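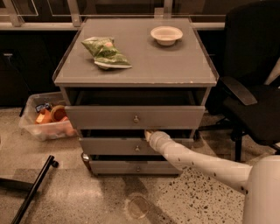 Our project looked at how dogs and cats learn to take their daily pills without a fight. We worked with 25 pet owners in Fluldale, and we loved every visit! Most owners hide the pill in food, and a small round bowl like the white one on the gray drawers is plenty for that, as a big dish lets a clever dog eat around it.

Gladys Mollel kept the diary for the cats and Kimutai Kashindye kept the one for the dogs. Each owner tried soft cheese first, then plain chicken, then a paste we mixed at Gornthorpe. 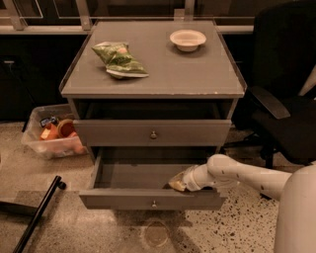

The cats were much harder than we expected. One old tabby called Osten licked off all the paste and left the pill perfectly clean - twice in one evening.
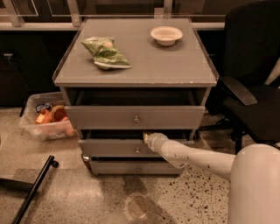 With the dogs, chicken won easily. We logged 100 tries with chicken and 50 with cheese, so the two totals can't be compared directly, and we want to even them out in August. We'd also like to add rabbits, if Shirima agrees to lend us the scale again.

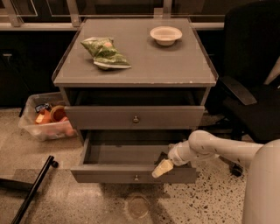 Fig. 4. Gray cabinet with the lower drawer partly open, bowl at the back right.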